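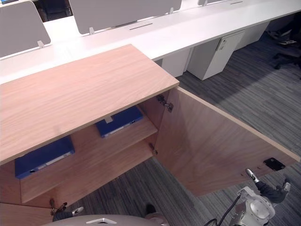

Page last changed: March, by Maj-Britt Torvik

Section 7. Setting up the cabinet cell

Hi again! If you've come straight from Section 6, your Clemia is standing up, charged and talking to the desk computer, and you're probably itching to have it do something. This section gets it working at the binder cabinet, which is the first real station we put it on at Urkulham and still my favorite. I wrote most of it with Gadisa Negash reading over my shoulder, so where it says "we," that's the two of us.

Give yourself a morning. My first time took all day, but I did steps 3 and 4 in the wrong order and had to start over (please don't).

7.1 Before you power the arms

1. Clear the top of the cabinet completely. The head camera uses the front edge of the top to work out where it is, and a coffee mug parked there will throw it off.

2. Open both hinged doors on the compartment you want to teach and push them as far as they'll go. If one creeps back by itself, tighten the hinge screws now. A door that drifts will drive you nuts later on.

3. Check that the keys are out of the cabinet locks. A finger can hook a key ring on the way past, and I've bent two keys finding that out.

4. Lay the binders flat on the shelf with the spines facing out. Two is plenty for a first run. The gripper wants either the finger hole or the long edge of the spine, and it can't get at either one if the binder is pushed in backward.

Caution: the forearms swing wider than you'd think when they come up from rest. Keep your shins, your chair and your lunch out of the space between the robot and the doors until the status light goes steady.

7.2 Parking the robot

5. Roll Clemia up to the front of the cabinet until the body is 21 inches from the shelf edge. Use a tape measure, and measure at shelf height. On carpet the base settles a little after you let go, so wait a few seconds and measure again.

6. Set the brakes, then lean on the body gently with one hand. If it rocks, a brake isn't down.

7. Tilt the head until the live view shows the cabinet top, the open compartment and both fingertips all at once. You're looking for the silver tips low in the view. If you can only find one of them, bring the other arm in before you touch anything else.

Note: our cabinet stands right in front of a long white desk with gray divider screens, and that turns out to be a nice plain background for the camera. Velimir Stojanović has the second cell over at Endale against a window, and he has to pull the blinds before every session.

7.3 Teaching the doors

8. Wake the arms from the Dirnton panel and pick "Door, hinged." Leave the speed at 4 for now. I know it's slow!

9. With the arms in free mode, guide the nearer fingertip to the inside face of the door, close to the free end and well clear of the lock housing. Press Store.

10. Walk the door through its swing by hand, nice and steady, and press Store again at the end. The panel draws the arc for you. It should be one smooth curve, and if there's a kink in it you've let the finger slip, so delete it and go again.

11. Close the neighboring door and teach the open one by itself. Each door gets its own arc, even if the pair looks like a perfect mirror image. Hinges never quite match.

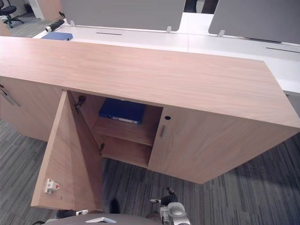
7.4 Teaching the shelf

12. Pick "Flat item, shelf" on the panel. Guide one finger to the front edge of the shelf and store that height first. Everything else in this part is measured from it.

13. Store the left end, then the right end. Stop short of the side wall by a finger's width or you'll be scraping wood all afternoon.

14. Run the dry pass with the gripper shut. Watch the knuckles as they go under the cabinet top (the tips are fine, it's always the knuckles). If they come close, lower the approach and run it again.

Caution: keep a hand on the stop button for the whole dry pass. Fuad Abera likes to hang it around his neck on a lanyard, and I've started doing the same.

15. Now let it go for a binder. The grip force comes set to 78 out of the box, and we've left it there for stiff covers. For floppy folders turn it down until the cover stops bowing.

7.5 If it goes wrong

Gripper stops short of the binder: go back to step 5. The robot has probably crept on the carpet.

Door bounces back open: the arc ends too early. Store the last point again with the door fully home against its catch.

Head view drifts to one side: check the cable at the wrist. If it has looped under the body it will tug every time the arm lifts. Yabsira Tefera clips hers up along the forearm, and there's a drawing of that in Section 9.

Fingertips slipping: wipe them with a damp cloth and let them dry. No solvents, please, they cloud the finish.

When all of that runs clean, save the station under its own name and go on to Section 8, charging and overnight parking.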